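Walking to Work Again

I started walking to work in May, after the bus I had taken for years got rerouted. The 86 used to stop at the end of my street and let me off across from the office. Now it goes out by the Lollimstead shopping center first and the trip takes twice as long. I tried it for a week, got annoyed, and looked at a map.

On foot it's a little over 2 miles each way. I had never walked it because I had it in my head as a bus trip. My first time took 50 minutes, mostly because I picked a bad route along the main road and waited at every light. I'm down to 42 now.

The shoes were the first problem. I wore my normal office shoes for three days and had blisters on both heels by Thursday. Since then I've walked in an old pair of sneakers and kept the office shoes under my desk. My coworker Javiera Iturra does the same thing and has four pairs under hers. I have one, and it has been fine with everything I own except one gray suit that I don't wear much.

The bag was the second problem. I used to carry a shoulder bag with a laptop, a charger, lunch, a water bottle and usually a book I wasn't reading. On the bus it didn't matter. After a mile it did. I switched to a backpack, bought a second charger to leave at work, and stopped bringing the book. Lunch I still carry — the places near the office charge too much for a sandwich.

I've tried three routes by now. The main road is the shortest and the worst. There's a back way through the streets behind Marinho, the bakery, and I like it in the morning because they have the door open at 7:30 and the smell gets halfway down the block. I allow myself to go in on Friday only. They do a flat roll with cheese baked into it that I eat while walking, and then I have crumbs on my coat for the first meeting.

The third route is the long one and adds ten minutes. I take it going home when I'm not hungry yet, or when I've had the sort of day where I don't want to get home and start talking right away. A good part of the pleasure is that there's less to cross, so I can keep a steady pace.
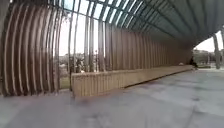

The covered walkway, on a cloudy day.

Rain was what I worried about most before I started. So far it has been less of a problem than wind. With rain I put on the jacket and get there a bit damp around the knees. With wind I arrive tired and in a bad mood. I gave up on umbrellas after the second one turned inside out. The jacket is a plain one I've had for years, and I reproofed it with the wash-in stuff, which worked better than I expected from something that cost so little.

People ask if I listen to anything. I did at first. I went through a long history podcast and a few audiobooks, and then one morning my earbuds were dead and I walked without them. I found I got more out of it that way, mostly because I'd sort out what I had to do that day before I sat down. Now I listen on the way home only, and not every day.

I'm not going to claim it changed my life. I haven't lost weight that I know of. I sleep a little better, and my back hurts less in the afternoon. I save the bus fare, some of which goes to the bakery. My friend Lourenço Brandão, who bikes everywhere, keeps telling me I could do the same trip in 12 minutes. He's right, but I don't want to bike in traffic and I don't want to own a helmet.

The thing I haven't solved is winter. It will be dark both ways for a couple of months, and the back streets have poor lighting in places. I may go back to the main road for that stretch, or take the bus in the morning and walk home as far as Brukport Street, where I can pick up the 92 if the sidewalks are icy. I need to check if it still runs after six. The schedule posted at the stop is two years old and the one online won't load on my phone.

If you walk to work in the winter somewhere that gets real ice, let me know what you put on your feet. I've been looking at the rubber things with spikes that pull on over a shoe and can't tell if they stay on.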